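Zindow Hausmonitor: die Gemeinderatssitzung zum Nachlesen und Nachhören

Stand: 13.06.2020

Ich sage es gleich vorweg, ich bin keine Verkäuferin. Ich sitze seit Jahren für die Lokalredaktion in Gorberg auf der Pressebank (die mit dem wackeligen Stuhl, wer schon mal da war, kennt ihn) und habe mir so lange die Finger wund geschrieben, bis Thịnh Tôn und ich angefangen haben, selber etwas zu bauen. Daraus ist der Zindow geworden, ein kleiner Kasten mit Software, der öffentliche Sitzungen aufnimmt, in Text verwandelt und jede Abstimmung mit der passenden Drucksache verknüpft. Seit Januar kann man ihn bei uns bestellen.

Was macht der Kasten?

Man stellt ihn auf den Tisch, steckt das Netzkabel ein und drückt auf den großen Knopf. Ab da läuft die Aufnahme, und der Text erscheint mit ein paar Sekunden Verzögerung im Browser. Wer gerade spricht, ordnet man am Anfang einmal zu, danach merkt sich das Gerät die Stimmen bis zum Sitzungsende. Bis zu 18 Stimmen klappen gut, bei mehr wird es manchmal durcheinander, vor allem wenn zwei Fraktionen gleichzeitig schimpfen. Und das tun sie gern!

Mein Lieblingsteil ist aber die Drucksachensuche. Man lädt vorher die Tagesordnung hoch, und wenn dann jemand sagt »wir verweisen auf die Vorlage zur Umgehungsstraße«, steht der Link schon am Rand. Ich habe früher ganze Abende damit verbracht, im Ratsinformationssystem nach Anlagen zu klicken, die mal unter »Sonstiges« lagen und mal unter »Anlage 3 neu (korrigiert)«. Das vermisse ich kein bisschen.

Was in der Lieferung steckt

Der Zindow selbst, zwei Tischmikrofone mit je acht Metern Kabel, ein Netzteil, eine Speicherkarte und eine gedruckte Anleitung, die Reshma Mnguni geschrieben hat und die man wirklich lesen kann. Eine Tasche ist nicht dabei. Wir hatten eine im Angebot, aber der Reißverschluss ging mir zweimal kaputt, und so etwas verschicke ich nicht.
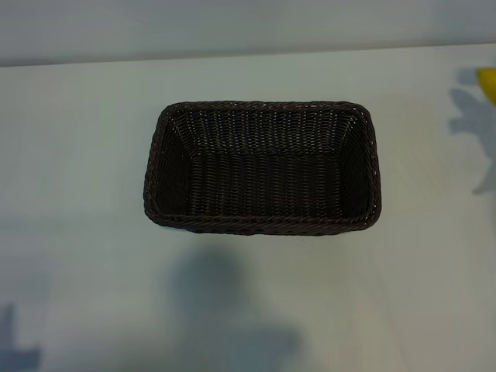

Die Mikrofone kommen von Szűcs, die Spracherkennung haben wir bei Lonance lizenziert und dann mit unserem eigenen Wörterbuch gefüttert. In dem stehen jetzt 4000 Begriffe aus der Kommunalpolitik, von »Abwägungsbeschluss« bis »Zweckverband«. Eigene Einträge kann man jederzeit ergänzen, und das würde ich vor der ersten Sitzung auch tun: Straßennamen, Ortsteile, die Namen der Ratsmitglieder. Bei uns wurde aus dem Ortsteil Kröpelsried anfangs hartnäckig »Knödel sind«. Ich habe das so stehen lassen, bis mich der Bürgermeister darauf ansprach.

Technisches, kurz gehalten

Speicher für 800 Stunden Ton
Textausgabe als PDF, reine Textdatei oder Webseite
Anschluss über Netzwerkkabel oder WLAN
Akku für 8 Stunden, falls im Saal wieder alle Steckdosen belegt sind
Verarbeitung im Gerät, ohne Internetverbindung möglich
Sprachen: Deutsch und Englisch

Zum vorletzten Punkt werde ich am meisten gefragt, deshalb noch ein Satz dazu. Die Aufnahme verlässt den Kasten nur, wenn man sie selbst herunterlädt oder freigibt. Es gibt kein Konto, das man anlegen muss, und wir sehen auch nichts davon.

Darf ich das überhaupt?

Kommt drauf an, wo ihr sitzt. Ob Tonaufnahmen im Rat erlaubt sind, hängt vom Land und von der Geschäftsordnung ab, und eine öffentliche Sitzung ist noch lange kein Freibrief. Also bitte vorher im Hauptamt fragen, am besten schriftlich. Für nichtöffentliche Teile gibt es die Sperrtaste: einmal lang drücken, dann sind beide Mikrofone stromlos und die Lampe wird rot. Das war die Bedingung, unter der unser Rat überhaupt zugestimmt hat, und die Debatte darüber hat länger gedauert als der halbe Haushalt (das Wortprotokoll habe ich noch von Hand getippt, seufz).

Für wen sich das lohnt

Für Lokalredaktionen, klar. Auch für Ratsbüros, die ihre Niederschrift nicht erst zur übernächsten Sitzung fertig haben wollen, und für Bürgerinitiativen, die nachlesen möchten, wer im Bauausschuss was zugesagt hat. Wer nur zweimal im Jahr eine Versammlung hat, sollte lieber leihen. Das geht bei uns wochenweise, schreibt mir einfach eine Mail mit dem Termin.

Lieferung und Reparatur

Wir bauen die Geräte in kleinen Serien, Thịnh lötet, ich prüfe und packe. Deshalb dauert es nach der Bestellung manchmal drei Wochen. Wenn etwas kaputtgeht, schickt es zurück, wir reparieren selbst und tauschen nicht gleich das ganze Ding. Die Mikrofonkabel gibt es auch einzeln, gerade das zweite Kabel wird gern vom Stuhlbein erwischt.

Preise und Leihgebühren stehen auf der Bestellseite. Ratsfraktionen zahlen dasselbe wie alle anderen, auch wenn manche schon nach Rabatt gefragt haben.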